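okay so I have been putting this off for weeks but a bunch of you asked about the shape blocks and the maple board, so I'm doing a thread. get a snack, I ramble

the short version is that I wanted a set of small wooden shapes in plain bright colors, the kind you had in kindergarten, and a nice big flat board to lay them out on. no tray, no lid with holes cut in it. just shapes and a surface

I'd been using a chunk of painted MDF before and it was fine?? but every color looked a little sick on it. put a yellow block on gray paint and tell me you feel good about it. you don't

so I drove out to Zornberg Lumber in Perton in February with the heater broken (never again) and stood in the hardwood aisle for a very long time holding two pieces of maple next to each other like I was picking out a ripe melon

the maple was $96. I know. I KNOW. I had a whole plan to get poplar and then the guy wiped a damp rag over the maple to show me the grain and that was the end of the poplar plan

it's several planks joined edge to edge, and if you look at it sideways you can see faint stripes where one plank stops and the next one starts. some folks would sand and fuss until you couldn't tell. I love the stripes, they're staying

one end has this wavy swirly grain and the rest is long straight streaks. I went back and forth forever on which way to turn it. swirls at the front won, because that's where I stand and I paid for them

finish question, since I got it four times: mineral oil and then a wax, buffed with an old T-shirt. wanted to keep it pale. I tried a test scrap with a regular oil finish and it went so orange, it looked like a bowling alley

now the blocks!! the box I ordered is called Hunari and the listing said 426 pieces, which is a ridiculous number of blocks for one grown woman. I sorted them on the living room floor during a movie and could not tell you one thing that happened in that movie

favorites, in order: the star, the hexagon, the cube. the star wins because it's a real chunky five-pointed thing that stands up flat on its base and doesn't need to lean on anybody

the hexagon is SO satisfying to pick up. flat sides exactly where your fingers want them. I keep one in my coat pocket like a weirdo

cylinders, I have a complaint. great shape, great green, but bump one over and it's gone. I have fished one out from behind the radiator with a yardstick more than once

yes my dog is involved. his name is Yap and he earned it. he has never chewed a block but he will carry a cube around the house very gently and set it in his water dish

somebody asked if the color rubs off. I wiped a few with a wet paper towel and got a teeny bit of blue off one cube and nothing off the others. wouldn't soak them! (tell Yap)

if you're laying shapes out for little kids, my advice is use way fewer than you think. I used to dump the whole pile out and they'd just plow their arms through it, which, fair. put out a handful with lots of bare wood between them and they start pointing and telling you about them

also mix it up so the same color isn't always the same shape. I set out a green star and a green cylinder together and the "which ones go together" argument lasted all the way through snack

thing I'd do differently: round the corners of the board more. my hip has found every one of them

and somebody put felt feet on theirs and sent me a pic and now I'm jealous. mine sits straight on the blue metal worktable, the one with the holes all over it. the blue around that pale wood is kind of gorgeous though so I might leave it alone

last time I posted a block thing it got 1,962 likes and most of the replies were about the table. the table is a table! please look at the board!

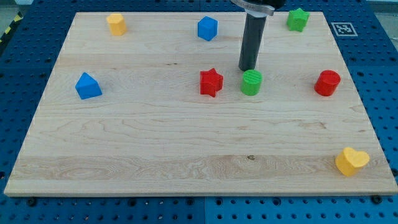
Edith Flores
Early math teacher & weekend woodworker

eight shapes on the maple, with the yellow hexagon, the blue cube and the green star along the back. swirly end's at the front like I said. zoom in on that grain and then come tell me poplar would've been fine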